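HRM 238: Institutional Food Service
Unit 4 handout: Tray Return and Plate Waste Measurement 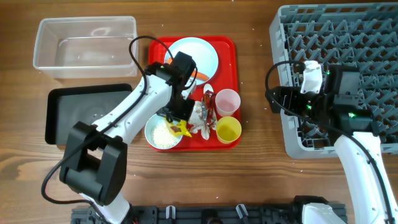 4.1 Terms

Plate waste is food that was served and not eaten. It is measured after the tray comes back. Production waste is food that was prepared and never served. It is measured at the line and in the cooler. The two are recorded on separate sheets and are not added together until the monthly report.

Inedible matter (bones, peels, pits) and packaging are excluded from plate waste. Wrappers go into the packaging bin before anything is weighed. Liquids are handled in Unit 5.

4.2 Methods

Aggregate weighing. All returned food in one category is scraped into a tared container and weighed once. The method is fast and gives no information on single diners.

Individual weighing. Each component on each tray is weighed. Use it for small samples, such as one ward or one class.

Visual estimation. A trained observer scores each component on a six-point scale: all, three quarters, half, one quarter, a trace, none. Two observers score the first 16 trays independently and compare results before continuing.

4.3 Calculation

Percent waste = (weight returned / weight served) x 100

Weight served is the mean of five reference portions taken from the line during the same meal.

Worked case, Plorier dining hall, lunch, steamed rice:
Weight served: 406 lb
Weight returned: 29 lb
Percent waste: 7.1

Report one decimal place. Do not average the percentages of different components; sum the weights first, then divide.

4.4 Sources of error

Sauce moves from one component to another and inflates the weight of the starch. Rice takes up liquid while it stands, so the interval between return and weighing should be the same for every meal. Shared dishes cannot be assigned to a diner and are coded S.

4.5 Assignment

Read the Kunen case in the course packet. Compute percent waste for each component in Table 2 and state which method was used. Bring the completed sheet to lab. The December lab meets at 2:30 p.m. in the Stougaard kitchen.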